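Feed Room and Tack Room Tips from Kelcombe

Most of these started as notes taped inside the feed room door. Ustyna Shevchuk typed them up last September after the tape gave out, and we have added to them since. They are for people who keep a few horses at home or run a small breeding barn.

Feed buckets

Scrub feed tubs with a stiff brush and plain hot water. Dish soap is fine for the outside, but it clings to scratched plastic and a picky mare will leave her grain over it. If you do use soap, rinse until the water stops foaming, then rinse again.

For buckets with a slimy film, put in a good handful of baking soda, add enough warm water to make a paste, and rub it around with an old towel. Leave it for 15 minutes and hose it out. Do this outdoors or over a drain, because it makes a mess.

Turn clean buckets upside down on a slatted shelf or a piece of wire fencing laid across two sawhorses. Stacked wet, they go sour by morning, and they also stick together so hard that you end up kicking them apart.

Write the horse's name on the bucket with a paint pen, on the side away from the wall. Permanent marker looks good for a week or so. If a mare is on medication, her bucket gets a band of red tape around the handle and nobody else's feed goes in it, even for one meal.

Storing grain

Galvanized cans with tight lids keep out mice. Plastic ones keep out mice until the mice get serious. Whatever you use, stand it on boards and not straight on concrete, or the bottom layer will pick up damp.

Empty each can all the way before you pour in a new bag. The corners hold old fines, and that is where weevils and mold get going. Tip the can on its side in the sun and sweep it with a dry brush. Cut the tag off the feed bag and tape it to the lid so you have the lot number if you ever need it.

Clip the lids. We had a yearling called Jamness who could open a stall latch and a feed room door in the same evening. A loose horse in the grain is a call to the vet, whatever time it is and however well he looks. A snap through the handle of each can costs very little.

Sweet feed sets up like brick in cold weather. Bring the next day's ration into a heated room overnight if you have one. Don't go at it with a shovel blade over a plastic can.

Soaking beet pulp

Use more water than you think and a bigger bucket than you think. Shreds soak faster than pellets, and warm water speeds up both. Check the package for the time it gives and go by that. In summer, soak only enough for one feeding. It smells like vinegar when it has turned, and once it does, throw it out on the manure pile and wash the bucket before you start again.

A kitchen colander hung on a nail by the sink is handy for draining it. So is a long wooden spoon. Drill a hole in the handle and tie it up, or it will end up in the bedding.

Leather

Wipe down bridles every time you take them off, with a damp sponge wrung almost dry. It takes less time than one big cleaning at the end of the month. Sweat left in the stitching is what rots a cheek piece.

Saddle soap wants very little water. If you see suds, the sponge is too wet. Work it in small circles, wipe off the residue with a clean cloth, and let the leather dry away from any heater. Oil goes on after that, in a thin coat on the rough side, with a paintbrush kept just for the purpose. Two light coats a day apart do more good than one heavy one.

Foal halters are worth extra trouble. Check the holes and the stitching behind the ears every few days, since foals rub on everything, and let them out before they look tight. Alfredo Castillo keeps a leather punch on a string by the cross ties so there is no excuse for putting it off. Mark the outgrown ones by size and hang them in order. You will be glad of it in spring.

For mildew, take the tack outside, brush off the loose growth with a dry cloth, then go over it with a half-and-half mix of white vinegar and water. Test a hidden spot first. Wash the cloth separately.

Brushes and pads

Knock brushes clean against each other as you go. Once a week, swish the bristles in a shallow pan of warm water with a little mild shampoo, keeping the wooden backs out of the water. Dry them bristles down on a towel.

Saddle pads should be curried off before they go near a washing machine. Use a rubber curry or a shedding blade and do it outdoors. Run an empty rinse afterward and wipe out the drum and the door gasket. If other people in the house use the same machine, do it every time and you will hear less about it.

Leg wraps tangle. Close the hook and loop fasteners, put each set in a mesh bag, and hang them over a rail to dry. Roll them with the fastener on the inside, starting at that end, so they are ready to put on.

The foaling kit

Keep it in one lidded tub and check it before the first mare is due. Towels, tail wrap, a flashlight, spare batteries, clean scissors, a thermometer, exam gloves, and the navel dip your vet recommends. Put the vet's number on the inside of the lid in large print, along with the barn's own address. At two in the morning people forget where they work.

Old bath towels are better than new ones. Wash them hot, without fabric softener, and seal them in a zip bag. After foaling, soak them in cold water before they go in the wash. Hot water sets the stain.

Write down when the water breaks, when the foal stands, when it nurses and when the mare passes the placenta. A pencil works when a pen is too cold to. Nathalie Segers clips the sheet to the stall door, so whoever comes on at daybreak can read it without waking anybody.

If you freeze colostrum, use flat freezer bags, press out the air, and write the mare's name and the date on each before you fill it. Thaw it in warm water. A microwave will ruin it, and so will boiling water. Ask your vet how long they are happy for it to be kept.
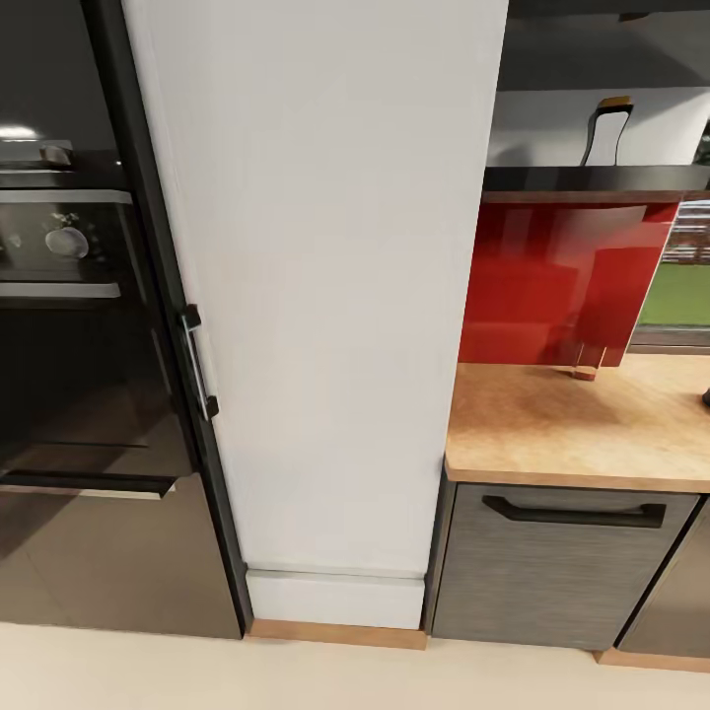

Keep the bags at the back, away from the door, where the temperature stays steadier. Lay them flat on a tray until they are solid, then stand them up like files. A list on the outside saves holding the door open while you read labels. Cross each one off when you take it.

Horse treats

We bake these for the barn at the holidays. Two cups of rolled oats, one cup of flour, one grated carrot, one grated apple, a quarter cup of molasses, and enough water to bring it together. Roll into small balls, flatten them with a fork, and bake at 350 until they are firm and dry at the edges. Let them cool completely on a rack. They keep a few days in a tin, longer in the refrigerator. Skip the molasses, and ask your vet about the rest, for any horse that has trouble with sugar. Our old mare Setesska gets plain hay cubes and has never complained.

Oil the measuring cup before you pour the molasses and it will slide right out.

Water in winter

Insulated bucket holders help down to a light freeze. Below that, carry warm water at feeding time, since many horses drink more of it anyway. Break ice with a rubber mallet on the outside of the bucket. Keep heated bucket cords outside the stall and run them where they can't be reached or chewed, and check them for wear when you fill up.

Drain hoses by walking them over your shoulder from the tap end to the nozzle, then coil them indoors. If one freezes anyway, lay it in the wash stall and leave it alone. Bending it will split it.

Small repairs

Rub a candle along a wooden door track that drags. Replace a stripped screw in a stall board with one a size longer, or pack the hole with wooden matchsticks and glue and cut them flush. Run your palm over the boards afterward, wearing a glove, to find anything sticking out.

Keep a magnet on a stick by the door after any fencing or farrier work and drag it down the aisle before you turn out. Ihor Stelmakh hangs ours next to the broom. Put it back there when you are done.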